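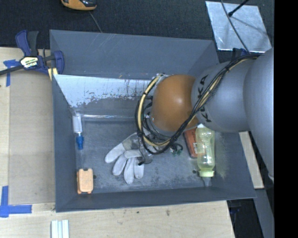
Bin picking: planning & perception notes

I promised some people I would write down what we changed in the grasp planner since the last release. It will be a long thread, sorry. I go in the order in which we found the problems, and that is a bad order for reading but the only one I have notes for.

1/ The setup has not changed. One KUKA arm, one bin clamped to the table, household and workshop objects, and the planner is called Clisora. It takes a depth image and a segmentation mask, proposes grasps, scores them, checks the path for collisions, and gives the winner to the controller.

2/ The first problem was soft things. A work glove has no stable shape, so our object model was wrong before the arm moved. Clisora was fitting a box around the glove, taking the centre of the box, and going there. With the fingers spread out, the centre of the box is often a gap between two fingers.

3/ We now skip the box for anything the segmenter calls "cloth-like". We look for the thickest local patch of the mask and aim for it. Mei Sorensen wrote the first version in one evening in December and it is still mostly her code. I only renamed the variables, for which she has not forgiven me.

4/ Second problem, clear plastic. Depth on a translucent bottle is half missing, and the half that remains is often the floor seen through the wall of the bottle. The planner then believes the bottle is flat. It comes down too low and the force limit stops it.

5/ We tried to fill the holes in the depth with a learned model. It gave beautiful pictures and wrong heights. I spent too long on this, I liked the pictures.

6/ What we kept is simpler. If a mask has more than 43 per cent missing depth, we throw away all the depth inside it, and use a height prior for the class instead. The approach is then slow for the last part, with contact detection on. It costs us time on each bottle but the arm does not stop with an error.

7/ Somebody will ask why 43. We swept the threshold on the logged picks and this was the best value. 40 would probably be as good. I did not want to round it and then have to explain the rounding.

8/ Third problem, and for me the most interesting: the hoses and cables on the wrist. Our collision model was a bare arm and a gripper. A real arm carries a loop of cables, and this loop changes its form when the last joint turns. In the simulator the path is free, in the cell the loop touches the wall of the bin.

9/ Modelling the cable properly is a research topic and we are a small group. So we put three capsules around the loop, attached to the last links, and made them larger when the last joint is far from its middle position. It is ugly. Amos Dvorak calls it "the sausages" and unfortunately this is now the name in the config file too.

10/ The sausages made planning fail more often near the corners, as you can expect. A small case lying near a corner was suddenly unreachable from most wrist angles. We added a second pass: if no grasp survives, the planner may choose to push the object towards the middle first, and then look again.

11/ Pushing needs its own rule for when to give up. At first it had none. I came back from lunch and it was still pushing the same case along the wall, very patiently. Now the limit is 3 pushes, after this the object is marked as "leave" and we go on with the next one.

12/ A perception detail which cost me a full day. Worn places and reflective strips on the inside of the bin were segmented as objects. We subtract an image of the empty bin now, but the bin gets new scratches all the time, so the reference becomes old. Please put the date of the reference in your log. I did not.

13/ The evaluation set is 2,478 logged attempts, all from our lab in Skiltuvthorpe. One arm, one camera position, one type of bin. I would be careful to conclude anything from it about your cell. The replay tool is in the same repository, it is called Navari, and it needs only the logs and no robot.

Replying to a question from below: no, we did not try suction for the glove. I think it would leak badly but I have no measurement.

Another one: yes, the capsule sizes are by hand. I moved the wrist slowly through its range, looked from the side, and wrote down where the loop was widest. If you move a cable tie you must do it again.

Next I want to look at the scoring function. It still prefers grasps near the middle of the bin much more than it should, and I do not understand which term does it. If you have seen this in your own planner, please write to me.

Filed under: Robot software / Manipulation

More from this author
Hand-eye calibration, what I do when the error is small but wrong
Reading Navari logs without the replay tool
Why we moved from Haddad to our own path checker
Contact detection on slow approaches, part two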